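Alluvville Furnished Rentals
Bedroom inspection, unit 11, August

1. Entry and floor
Door closes and latches. Smoke alarm sounded on test. Floor clear on the window side. OK.

2. Outlets and lamp
Both outlets tight in the wall. Lamp cord frayed near the plug. Replace before the next stay.

3. Bed and wall behind it
Headboard: gray upholstery, stitching sound where checked. Bolts hand tight, go over them again with the wrench.
Fitted sheet: green, on the mattress, some creasing. Pass.
Wall: small red arrow and a faint gray mark above the bed. Try a damp sponge first. If the arrow bleeds, spot prime and touch up with the Skovero white.
Cardboard box: on the bed against the wall in all three views. Store flat in the hall closet. Nothing is to lean over the head or side of a bed.
Blue garment: fold and put with linens, all three views.

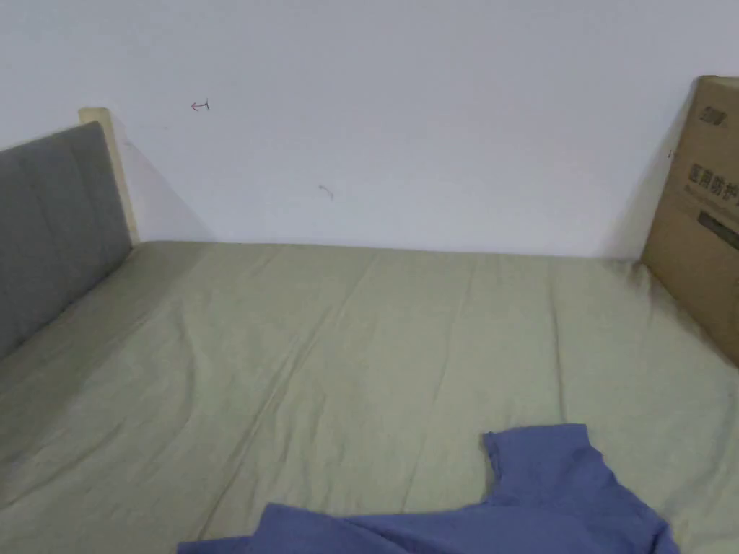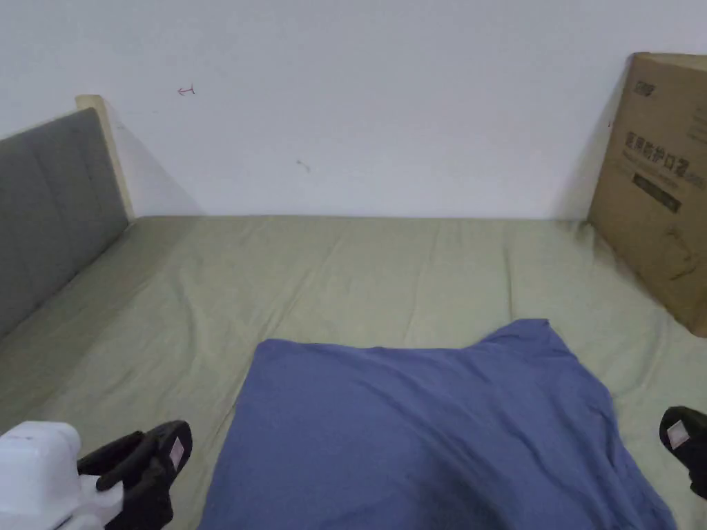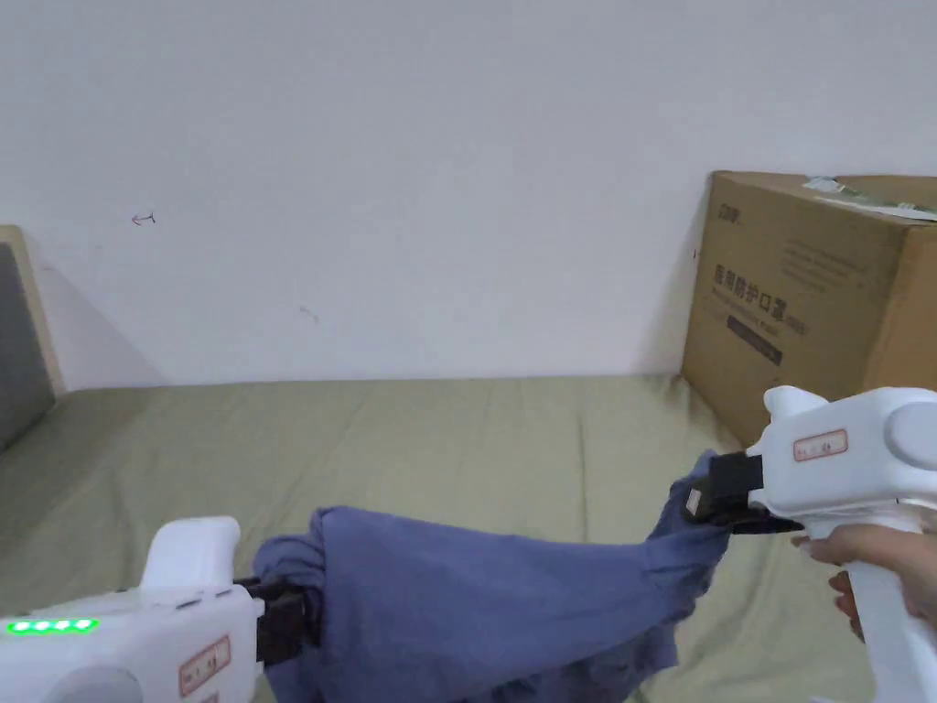

4. Bed frame and slats
Hämäläinen frame, side rails level. One slat has shifted, pushed back into its slot. Gap between mattress and wall is small, keep it that way. Load label present under the rail.

5. Window
Opens to 90 degrees and holds. Screen has a small tear in the bottom corner. Ganico patch kit is in the supply room, shelf 13.

6. Follow-up
Work order 1874 covers the lamp, wall marks and screen. Leave open until all are signed off.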